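Table Clearing and Wiping – What Order Do People Do It In?
Project report, Eliseo Rosales and Wissam Tannous
October 2023

Intro

We wanted to know how people clear a small table after a snack. Dishes first or cloth first? Seems like a dumb question but we argued over it for a whole lunch in April and then it became the project. Wissam is a cloth first person. I am not.

Short version of what we found – most people move the dishes, then wipe, then put the dishes back in a different place than they started. Long version below.

Materials

Kept it cheap. One bowl, one cup, one cleaning cloth, a big sheet of brown paper to cover the table. The paper was Wissam's idea, stops things sliding and you can throw it out when it gets crumbs on it. Bowl and cup came from the Olvera kitchen shelf, cloth from a multipack (Lornemex, the purple ones, other colors were gone already).

Dishes with nothing in them. We tried with cereal the first day and spent more time sweeping than writing anything down.

Method

24 people from the Bemanstead building, mostly other students, two instructors. Each one got the same starting setup and one instruction, "clean this up the way you would at home." No time limit. We wrote down what they touched first, second, third and so on, plus total time in seconds. Total was 2,407 seconds across everybody, once each.

Starting setup matters more than we expected. If the cloth is folded neat people leave it for last, like they dont want to mess it up. So after the pilot we went with bunched up, dropped near the middle, bowl and cup next to each other and a little farther back. 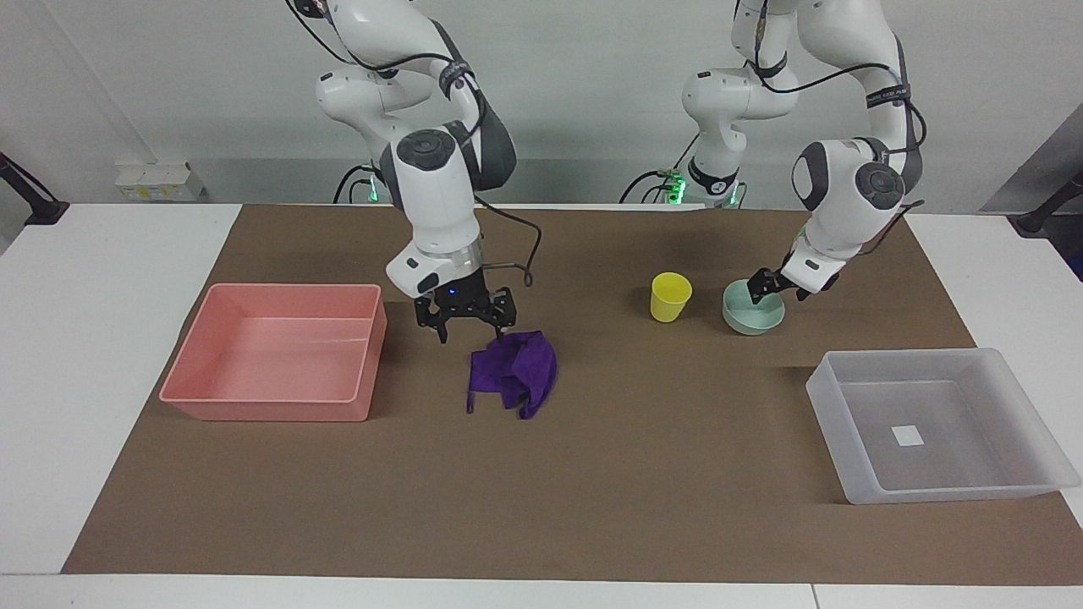 Cup and bowl close together was a choice too. In the pilot we had them at opposite corners and people just wiped between them and called it done. Side by side they have to decide – move both, or go around. Also had to agree on what counts as a "touch." Nudging the bowl with the cloth, not a touch. Picking it up or sliding it with the hand, touch.

Results

Dishes first: 15 people
Cloth first: 7 people
Picked up both at once: 2 people

Slowest was 255 seconds, she folded the cloth three separate times and stacked the cup in the bowl, then took it out again. Fastest wiped one strip down the front and left. We kept both in. Median was 78.

Stacking was common in the dishes first group. Cup goes in the bowl, bowl goes to the side, whole table open. The cloth first group mostly lifted with one hand and wiped underneath with the other, and they missed the back edge a lot.

What went wrong

Brown paper is bad for wiping. A few people said it felt wierd to wipe paper and stopped early. Should of used a real tablecloth or the bare table. Times are probably short because of that.

Timing was on a phone app (Ondia) and we started it late on at least one person. Left her time in the total anyway.

Next

Add a plate and a spoon. Try the folded cloth again with more people, that part bugs us. Wissam still wipes first.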